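Features > People > Interviews

Zamfira Avram on mending other people's clothes

Last updated: December 2019

Zamfira Avram started Toma, her mending shop, with a sewing machine, a borrowed table and a box of buttons from her aunt. She had left a desk job in May, three years before, and did not have a plan beyond the summer.

"I put a card in the window of the bakery," she says. "It said I fixed coats. By the end of the week I had 16 coats and no place to hang them."

Most of the work is still coats. Linings go first, then pockets, then the cloth under the arms. Avram charges by the hour and gives a price before she picks up a needle. Some customers leave when they hear it.

"A new lining takes most of a day. People can buy a whole coat for less, and I tell them so. If they still want it fixed, they usually have a reason, and I don't ask." 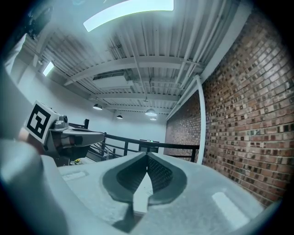
She keeps a paper ledger and writes every job in it by hand. The count for last year was 592, up from 210 in her first. Zippers made up a large part of it. She dislikes zippers.

"You can't patch a bad zipper. You take it out and put in a new one, and the new one is never quite the same length. I order mine from Vikuna now and cut them down."

Darning is what she likes best. She learned it from a library book and practiced on her own socks for a winter before she took money for it. She now teaches an evening class at the Iklow community center, with a waiting list she describes as "longer than I can deal with."

The class begins with holding the needle. Avram says adults find this hard - they grip too tight and their hands hurt after ten minutes.

"I make them put it down and shake their fingers out. Then they start again. The first darn always looks bad. Mine did."

She has been asked to open a second shop and has said no. The rent on the first goes up next year, and she would like to get through that before thinking about anything else. There is also a wool cape on the rack that has been waiting for her since the fall.

"The moths got into it," she says. "I keep finding more holes."

Contact us | Copyright 2019 | Back to top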